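4.3 Running a clutter evaluation

Use this section once the baseline run in 4.2 has finished. The clutter evaluation measures how well a grasping policy trained in Kivi holds up when objects that have nothing to do with the task are placed on the counter.

1. Open the Drimudora project and load the kitchen counter scene.

2. Set the target object to "grinder". Leave the start pose of the arm at its default.

3. Under Distractors, choose a set. Set A holds tableware only. Set B adds large objects from outside the kitchen, including animal models.

4. Set Episodes to 100. Fewer episodes will run, but the results table will be marked as incomplete.

5. Fix the random seed. Use the same seed as in the baseline run, or the two runs can't be compared.

6. Press Start. The viewer opens on the first episode.

Note: Animal models are static meshes. They have collision shapes but don't move on their own.
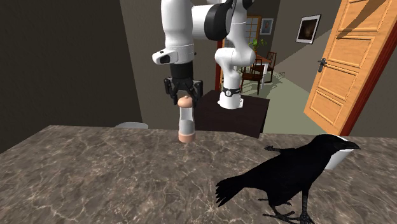
7. Let the run finish without changing the viewpoint. The policy takes its input from the viewer camera in this release, so moving the view changes what the policy sees.

8. When the run ends, open the Results tab and export the table. Grasp and lift are scored separately. A grasp counts when both fingers touch the target. A lift counts when the target stays clear of the counter for 2 seconds.

Caution: Don't edit the distractor set while a run is paused. The scene reloads with new positions and the log doesn't record the change.

Reading the results

Compare the lift score with the baseline first. In our December tests with the Ruva policy, Set B lowered the lift score by around 11 points, and most of the loss came from episodes where a distractor stood between the camera and the target. Set A made little difference.

If your grasp score drops but the approach path looks normal, check the finger friction value before retraining - it resets when a scene is imported from an older version.

Section maintained by Ieva Ots, Lastemico. Last changed January 22, 2025.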